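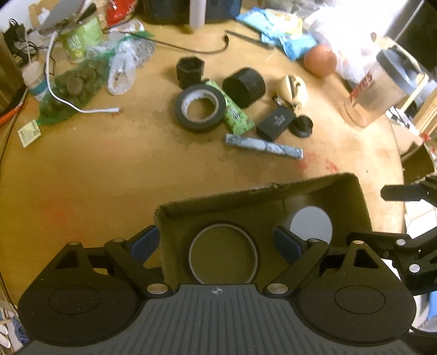
The One Box Rule, Week Two

I should say up front that I don't believe in decluttering systems. I have read four of the books, given three of them away (which I suppose counts for something), and every one told me a slightly different way to hold my own belongings and have feelings about them. So when Saimi Miettinen sent me a link to the Rateo method with the word "finally!!" in the message, I was not in a generous mood.

The idea, if you've been spared it, is that you pick one surface and one box. Everything on the surface goes into the box. You then have 24 hours to take out whatever you need, and whatever is still in the box at the end gets a home or gets out. The surface stays clear forever. The website has before and after pictures, and I notice that all the after pictures have a bowl of lemons in them.

My surface is the round table. Light wood, third-hand, scuffed all over, with some reddish stains on one side that I have tried to get out with baking soda, lemon juice and a cream by Karppinen that cost more than I'll admit here. They are still faint and still there. Marjatta Lindqvist, who sold me the table, told me they would come out with "a bit of elbow." They did not come out with a bit of elbow.

I started on 6th July with a cardboard box I already had, because the method also sells its own box, and I draw the line at buying a box. Mine is a brownish olive color and has a round hole in the front with a silvery metal ring around it. I like the hole. It makes a decent finger grip for dragging the thing across a table, and the front flap folds back so you can see what you've put in.

First complaint. The method assumes that the things on your table are there by mistake. Some of mine are, sure. But take the roll of black electrical tape. I use that tape constantly. It has been on the lamp cord, the broom handle and the remote. According to the rules it should "live with its family," meaning the other tapes. I don't have other tapes. It's an only child. It lives on the table and it has always been easy to find there, which I thought was the whole point of being organized.

Second complaint, and this is the one I keep going back and forth on. The rules say wrappers and packaging don't count as objects, so you throw them away before you start. Fine. Except I then spent a good five minutes on a green snack wrapper with little dark cartoon figures all over it, because I wanted to remember which snack it was so I could buy it again. The book would call this "deferred deciding." I call it a shopping list. I kept the wrapper on the table for the whole 24 hours, leaning on the other stuff, and I'm not sorry.

Then there's the category I'll call Black Round Things. I own a black container that looks like a stack of discs, and an eight-sided black lid or cap, and I couldn't tell you whether the second belongs to anything at all. Every drawer in this apartment has a lid like that. Joni Lahtinen came over while I was turning it around in my hand and said to try it on everything I own before throwing it out. I tried it on six things. I gave up at the pepper mill.

And a long gray bar of a package with a marbled silver and white pattern. It's a nice looking package. I think that's why it has survived so many cleanings, if I'm being fair to the method. I pick it up, I think "oh, that's nice," and I put it down again two inches from where it was. The book has a whole chapter on this and I skimmed it, and then I did the exact thing described in the chapter.

So how did it go? I'll give you the results for week one and then for this week, since they don't agree with each other.

Week one: everything into the box, nothing out except the tape (twice) and my keys. At the end of the 24 hours I found homes for most of it and recycled the rest. The table was clear. I ate dinner on it like a person in a catalog. I even wrote to Saimi and said I might have been wrong.

Week two: the table has things on it again. A lot of them are the same things. The tape is back, obviously. The wrapper is a new one of the same kind, so I did remember which snack it was. The Black Round Things came back from the hall closet when I had another theory about the lid, also wrong. And the box itself, which was supposed to be the solution, has been sitting out too, open, taking up more room than everything that was ever in it.

I asked Abla Nimri what she thought, because her place is always neat and she has never read one of these books in her life. She said she has a small table. That was the entire answer. I've been thinking about it more than I've thought about any of the chapters.

Things I would keep from the method: the time limit is good. I don't dither as much when there's a limit. Folding the flap back so you can see in is also good, though that's mine and not theirs. What I would drop is the forever part. A table in a one bedroom apartment is going to be a desk and a workbench and a place to put down whatever you walked in holding, and a rule that says otherwise is written for people with a mudroom.

Price, for those who asked: the book was 24 dollars. There's a course for 300, which I have not taken and will not be taking, and Atif Mohmand says if I so much as open the sign-up page he's coming over to take my laptop away.

I'm going to try one more week, with a change. The tape gets to stay out. Everything else goes in the box at night, and the box goes under the table and not on it. The lid gets one last chance with the thermos at work. If it doesn't fit that, it goes, and I don't want to hear from anyone who recognizes it afterward.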